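Teaching the arm by hand, part two

In my last post I wrote that I wanted to teach the robot with my own hands and not with code. Since March I am doing it almost every evening. My goal is 100 good demonstrations of one small task: take the bottle, hold it, put it down. So far I have 13.

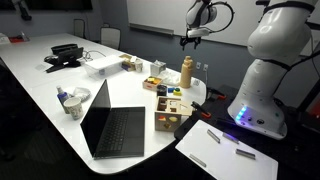 Chandrasekhar Marar wrote under the last post: "You move too fast near the object. Slow down before you close the fingers, the model learns your hurry too."

I think he is right. I watched my recordings again, and in many of them I close the gripper while the arm is still moving. Now I stop, I count to two in my head, then I close. 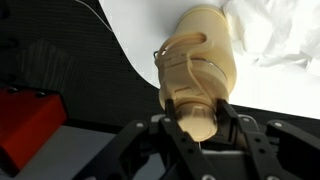

Gripper closed on the cap end of the bottle

The cap is narrow, so a small mistake of my hand is a big mistake there. With the Wedari controller I can make the movement smaller – one centimeter of my hand is three millimeters of the arm. It is slow work, but my wrist hurts less.
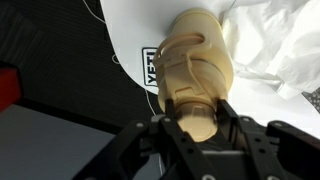 I also save the camera at the wrist together with the joint positions. One demonstration gives me 658 steps when I am calm, and much less when I am tired. I delete the tired ones.
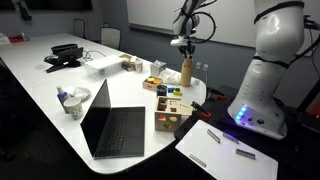
Page last changed: March, 9:40 pm

Next I will try the blocks.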